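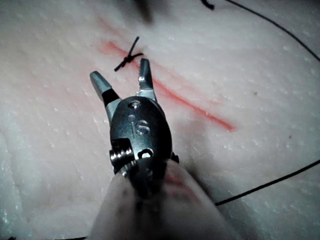 orrin_bench wrote:
Fifty bucks a month for the pad subscription is where they lost me. The Enex kit itself I could live with, but the pads are the part you burn through.

Posted Sun 10 August

tallgrass77 wrote:
You don't have to subscribe. I buy the Orakzai pads one box at a time. They come with the red cut line already marked, same as the Enex ones. A little stiffer at the corners, and the clamp tray needs a shim or they slide.

dvlab wrote:
I started this thread to get opinions on the wrist camera add-on, so back to that for a minute. We've had it since April. It's $492 with the bracket, or $473 if you already have the bracket. What you get is a close view of the jaws and the knot. For teaching the first throw it's the best thing in the kit. Trainees can tell if the jaws are open far enough before they go for the tail. From the overhead camera they're guessing.

What I don't like: the shaft takes up the lower part of the view and it goes soft that close in. Whatever is hovering at the top is a blur too. Enex says the focus is fixed and there is no plan to change it.

orrin_bench wrote:
Fixed focus at that price is not great. Can you read depth from it at all?

dvlab wrote:
Some. You get the highlight on the jaw and the folds in the pad to go by. I wouldn't score anyone from it alone.

m_kettering_sim wrote:
I'm going to disagree with most of this. We tried the add-on for a two week loan at the Jillutville center and sent it back. New people stare at the wrist view and stop paying attention to slack. They leave long strands lying across the pad and down along the shaft, then catch one on the next pass. With the overhead view they clean up as they go.

tallgrass77 wrote:
That sounds like a teaching problem. Put the wrist view on the instructor's screen and leave the trainee on the overhead.

m_kettering_sim wrote:
Then I'm paying $492 for an instructor's screen. I'd sooner put it toward pads.

dvlab wrote:
Fair. We do switch it off after the third session. I should have said that.

quillback wrote:
Does anyone know if the bracket fits older wrists? The Lasolwood reseller told me yes, and Enex support told me to check the part number and then didn't say which part number.

dvlab wrote:
Ours is on an older one and it fits with the thin sleeve. With the thick sleeve the clip won't close. Ask Lasolwood to take it back if it doesn't fit and get that in writing.

quillback wrote:
Thanks. They quoted me 400 for a demo unit with the bracket, 90 day return. Might go for that.

orrin_bench wrote:
For 400 I'd try it. Still not doing the subscription.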